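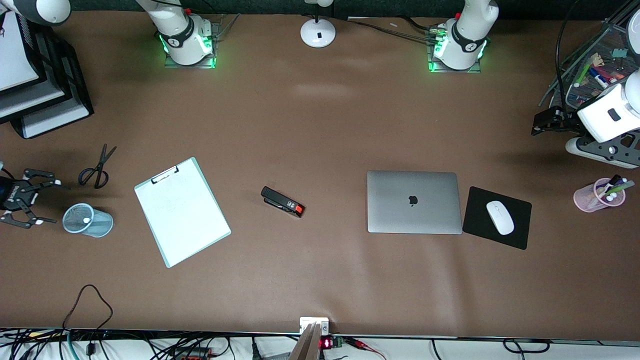 Shared worktable, with the document trays and the marker rack at the back corners.

Prikia Learning Center
Minutes of the Supplies and Shared Spaces Meeting
August 20, 2024

Chair: Svetozár Šťastný
The meeting was called to order at 2 p.m. The minutes of the previous meeting were approved with one correction: the storage room key is held at the Kütt Building front desk, and the reference to the second floor was struck.

1. Shared worktable
The Chair reported on the arrangement of the large brown table. Members agreed that the black document trays will remain in their present corner and the wire rack of markers in the opposite one. The middle of the table is to be treated as working space and is not to be used for overnight storage of paper stock.

A member asked that the trays be labeled by tier. Agreed. The top tier will hold blank forms and the remaining tiers work in progress. Labels will be printed by the office.

2. Scissors and cutting tools
The black-handled scissors are to stay at the worktable. Staff who need a pair elsewhere should sign one out from the supply cabinet. The Chair noted that 20 pairs were purchased last year and that the cabinet now holds 2. Replacement pairs will be included in the next order.

3. Markers
Discussion was held on whether markers should be sorted by color or by type. Members from the Osow program favored sorting by type, as permanent and washable markers are often confused. The matter was put to a vote and sorting by type was adopted. Dried-out markers are to be discarded and not returned to the rack.

4. Supply order
Two quotations were received. The quotation from Tastus, in the amount of $59 for labels and folders, was accepted. The order for scissors will be placed separately. A motion to raise the limit for purchases made without prior approval to $30 was seconded and carried.

5. Other business
A request for a second rack for rulers and glue sticks was deferred to the October meeting. The office was asked to obtain measurements of the shelf beside the supply cabinet before that date.

Action items
Office: print tray labels; measure shelf; place order with Tastus.
Chair: circulate the revised sign-out sheet for scissors.
Osow program: sort the marker rack.

The meeting was adjourned at 2:59 p.m.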